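Watching the album drop at home with 6 people and one couch

Quick tips, typing this between loads of laundry. Did this for the last Atano livestream and doing it again in August when the new single lands.

1. Phones first
Everybody shows up at 30 percent. Everybody. Set up one charging spot away from the drinks and make people use it. Masking tape on each cable, name on the tape. Killian Huet went home with my charger last time and I got his, which doesn't even fit my phone.

2. Sort out the power before people arrive
Plug in the TV and speaker early, test them both. Keep cords along the wall, not across the walkway to the bathroom. Never plug one strip into another one. If it has a switch, show people which one it is so nobody turns off the whole party looking for the lamp.

Strip looks grubby? Unplug it from the wall first. Dry cloth, then a dry toothbrush for the rim. No spray, ever.

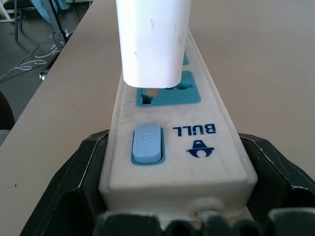

3. Sound
TV speakers are bad, sorry. Put the speaker on a shelf at ear height, a folded dish towel under it stops the buzzing. Don't shove it in a corner unless you like all bass and no words.

4. Snacks that don't wreck the couch
Popcorn yes. Anything orange and dusty, no. Small bowls, lots of them - one big bowl always ends up in the lap of whoever sat down first. Old fitted sheet over the cushions, tuck it in hard.

5. Spoilers
Group chat on mute 72 minutes before start. I mean it. Loïc Maillard read out the whole track list from some fan page last year and people are still mad.

6. Buffering
Get everyone off the wifi exept the TV. Start the stream 3 minutes early, let it sit on the countdown. If it freezes, drop the picture quality one step before you go restarting the router, that takes forever and you'll miss the opener.

7. Glitter
If somebody brings it (somebody will), lint roller on the fabric, damp paper towel on hard floors. Vacuum just moves it arond. Still finding it in the toaster drawer.

Playlist for afterwards is next, haven't made it yet.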